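Sep 30, 2020

Woke before the alarm with the wind going at the gutter again. The forecast had said it would blow over by the morning but it was still at it when I went down to put the kettle on. Porridge, two cups of tea, then the crossword, which I left with four clues undone.

Spent most of the morning on the allotment accounts, by which I mean the notebook where I write down what I planted and what came of it. The Gekham beans were the best thing this year. I picked them for nine weeks and there are still a few hanging on. The Wenum potatoes were poor, small and scabby, and I shan't bother with them again. I said the same last year and then bought them because they were on offer. The onions are strung up in the shed and look sound. I have written "more onions" and underlined it.

Walked down to Closska after eleven to see if the library was taking books back yet. It is, but only through the hatch, and you can't go in and browse. You have to ask for what you want or let them choose a bag for you. I let them choose. I got a thick novel of 902 pages about a family of shipbuilders, a book on hedges and a detective story I have read before. I shall start with the hedges. The market was quiet, and the fish van has stopped coming altogether. Bought bread, a cauliflower and a reel of green thread.

The rain caught me on the Saliba road by the chapel and I stood in the porch until it eased. My left boot is letting in water at the heel. I had it mended in the spring, so it may be time to give up on the pair. They have done well enough.
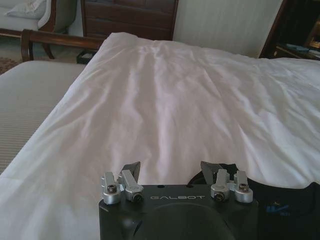
Cauliflower cheese for dinner, at half past two, later than I like. I put too much mustard in. Had the rest of the afternoon in the chair with the hedge book, which is better than I expected, though the man who wrote it is very firm about hawthorn. He says to lay it in December at the earliest and not to touch it before. I had been thinking of making a start on the bottom hedge next week. It can wait, and I have the path to finish first in any case.

The path is the thing on my mind. I have laid the slabs as far as the water butt and then the ground drops, and whichever way I look at it I need more hardcore. I could use the broken bricks from behind the shed, but I would have to barrow them round by the lane, and the gate there sticks. So the gate comes first. I looked at it before tea and the bottom hinge has rusted through. Put a hinge on the list, and screws.

The wind dropped at last when it got dark. Brought the squashes in off the bench in case of a cold night and put them on newspaper along the back windowsill. One has a soft patch near the stalk and will have to be soup tomorrow.

Bed early. Must remember to ring about the boiler.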